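What the second arm really costs

Our budget meeting for next year is in November, and I've been asked to put a number against the two-arm assembly bench. I've started three spreadsheets and thrown out two, so I'm writing it down here to get it straight in my own head.

The arms themselves are the easy part. Flerkard will quote a pair with hands, and the quote holds for 87 days. Everything else is where I went wrong last time. I left out spare fingertips, cable sets and freight, and I had the hands down as lasting the life of the arms. Mervyn Yeoman, who looks after our workshop, had told me they wouldn't.

The job we're costing is small parts work. Blue pegs, cylinders and a round disc, on a white sheet with outlines drawn for where things go. It doesn't look like much, but it decides what sort of hand you need to buy.

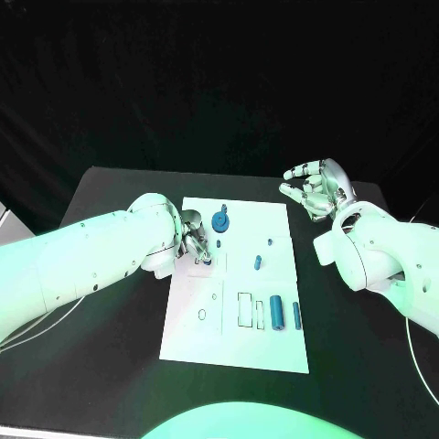
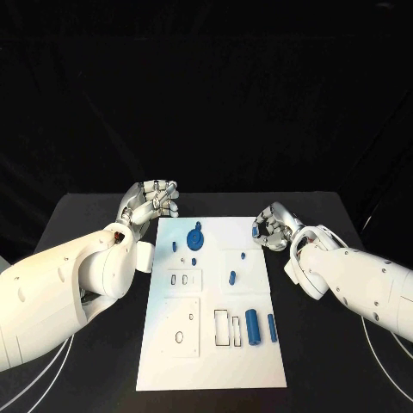
A simple two-jaw gripper from Rasik would be a lot cheaper, and Salamatu Shehu has argued for it twice. Her point is that most of our parts are round and a pair of padded jaws will hold a round part all day. My worry is the smallest pegs, and whatever we're asked to handle the year after. I've put both options in the spreadsheet and will let the meeting choose.

Other lines I've added this time:

Spare fingertips, 23 of them. Dimaculangan sells them loose, so we don't have to buy a whole hand kit.

Cable sets and clips, $544. I had this at zero last year.

A matte table top and a plain black curtain. Cheap, and glare off a shiny bench cost us a fortnight of fiddling with lights in the old room.

Training for two people. Shaimaa Amrani has done hers already, so it's one new person plus a refresher.

Service visits. Plosska wants a contract for 5 years. I'd sooner pay by the visit for the first year and see how often we call them.

I still don't have a good figure for downtime. When one hand is off for repair the whole bench stops – you can't do a two-handed job with one. A spare hand on the shelf fixes that, but it's the dearest line on the page and the first one that will get crossed out. I'm leaving it in for now.

Freight quotes are due next. I'll post the totals once I have them.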